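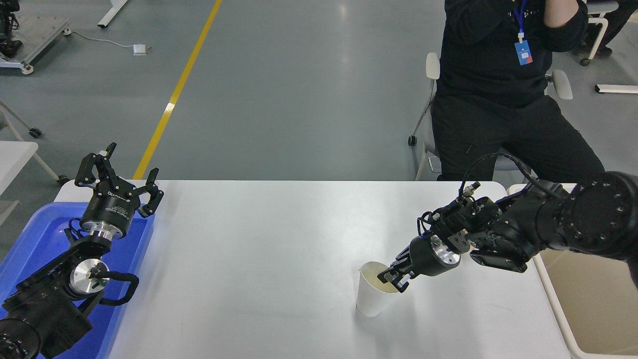 Talk notes, Sosta meetup, Wednesday. 20 mins + questions. Slide numbers in brackets, ignore if they've moved.

[1] Hello, thanks, mic check. Who has recorded demos for a robot before? Hands. Who has thrown most of them away? Same hands hopefully.

[2] What the talk is. Collecting examples for two-arm table work. Cups, trays, bins, small stuff. Not the training side, Tonow team are covering that after the break, don't eat their lunch.

One line version: the examples are the product. Model gets swapped every few months, recordings stay.

[3] Setup. Keep short.
- white table, arm at each end, two-finger grippers on both
- head camera looking down over the lot, this is the view the model gets
- blue tray left, paper cup on the table
- opening slide is a head camera view, leave it up while talking, point at right gripper

Say: right gripper is down in the cup holding the rim from the inside. One finger pair, thin paper wall. Looks like nothing. Took us longer to agree on this grasp than to write the recorder.

[4] Why inside the rim. 
Outside grasp = squash the cup, or knock it over coming in from the side. Inside grasp = come from straight above, you get a decent look at the opening on the way down. But if you close a bit too far you crease the rim and that cup is finished. We let the operators pick for the first week. Mistake. Half the set had one grasp, half had the other, and the policy learned to hover between the two and then go for neither. Play the hover clip, 15 secs, NO SOUND.

Rule since then: one grasp per task sheet. Want the other grasp, write another sheet.

[5] The task sheet. Show the page, don't read it out.
- start pose for each arm
- where objects may go, taped off on a plan of the table, not on the real table (tape ends up in the pictures and the model loves tape)
- what counts as done
- what counts as a bad take
- what to change between takes

The last one is where people get lazy. Cup in the same spot forty times running becasue it's easier to reset. Now the recorder shows a position on screen before each take and you put the cup there. Boring, works.

[6] Numbers slide.
3000 episodes recorded across the cup and tray tasks in January. 
207 thrown out on first review. 
118 of those for one reason: the idle arm.
Pause here. Let them read it.

[7] The idle arm. This is the bit I want people to go home with.
Two-arm rig, one-arm task. What does the other arm do? We never said. On the opening picture the left one is mostly in the tray with its jaws open, pointing up. Fine as a place to be, if it's the same place in every take. Ours wandered. Operators rested their hand, arm dipped, arm lifted, arm scratched its nose basically. Model can't tell what's fidgeting and what's work. So it fidgets too, very faithfully.

Fix was dull. Park pose on the sheet for the arm that isn't doing anything, recorder complains if it drifts more than a bit, operator redoes the take. Complaints about the complaining for two days then fine.

(if asked: no we don't freeze the idle arm in software. Tried it. When the task does need both hands there's a jump at the hand-over and that gets learnt as well)

[8] Background. 
People ask do we clear the room. No. Person on a chair behind the table, cart, cables, floor line, all stays. The Ursu set was shot against a plain curtain and it was lovely, and it fell over the first time we took the curtain down. So leave the room be, but make sure it changes. Chairs move, people come and go. What we do check:
- no hands over the table once the take has started
- nobody resetting objects while it's still recording
- lights the same within a session, different between sessions

Faces. Head camera is tipped so it mostly gets people from the neck down. Mostly. There's a blur pass afterwards, badges too if readable. Tell people they're in view before they sit down, get it in writting. Don't rush this slide even if late.

[9] Bad takes. Keep or bin?
Used to bin everything that went wrong. Now three piles.
Clean. Recovered (missed the rim, backed off, had another go, got it). Failed.
Recovered pile is gold, only have a few and wish we'd labelled them from the start. Had to go back and watch old ones at double speed, don't do that to yourselves. One key on the operator's keyboard marks it at the time. One key!!

Failed pile we keep but it doesn't go in training for now. Zallmont use theirs for a success checker, ask them in the break, they have a poster.

[10] People side. Quick.
21 minutes on, then swap. Found that one by plotting rejects against time in the chair, the line goes up like a ramp. Second person resets the objects and reads the sheet aloud. Swap over. Don't pay per episode, you get short sloppy episodes, obviously.

New operators: first day's recordings don't count, tell them so, they relax.

[11] What I'd do again / wouldn't.
Again: sheet before robot. Same-day review, watch ten random takes before going home.
Wouldn't: two grasps in one set. Leaving the spare arm to chance. File names typed by hand (skip the story unless there's time)

[12] Questions slide. Likely ones:
- why paper cups: cheap, light, unforgiving
- how many episodes is enough: depends, plot it, stop when the curve is flat
- can we have the data: cup set yes, once the blurring's checked. tray set not yet
- sim? ask Tonow

Clicker back to the desk. Laptop charger is in the other bag.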